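4.2 Collecting the cup-cleaning demonstrations

All demonstrations for the cup task were given by remote control. The operator moved both arms of the Stenwood setup at once, one holding the sponge brush and the other near the cup (Figure 6). We recorded 517 episodes over nine sessions. Six operators took part, and each practiced on the Kuroda training task first. Episodes in which the cup tipped over were kept but labeled, as the Ulla policy is trained on recoveries too. Start positions of the cup were changed between episodes. 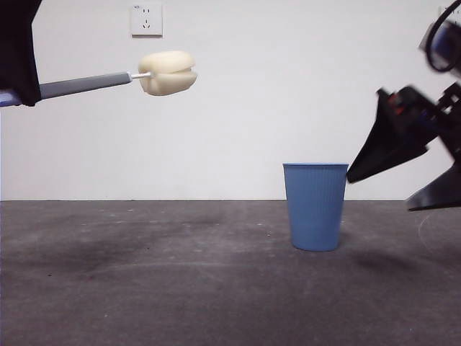 Figure 6. Cup task: foam brush on the left arm, light blue cup, second gripper near the rim.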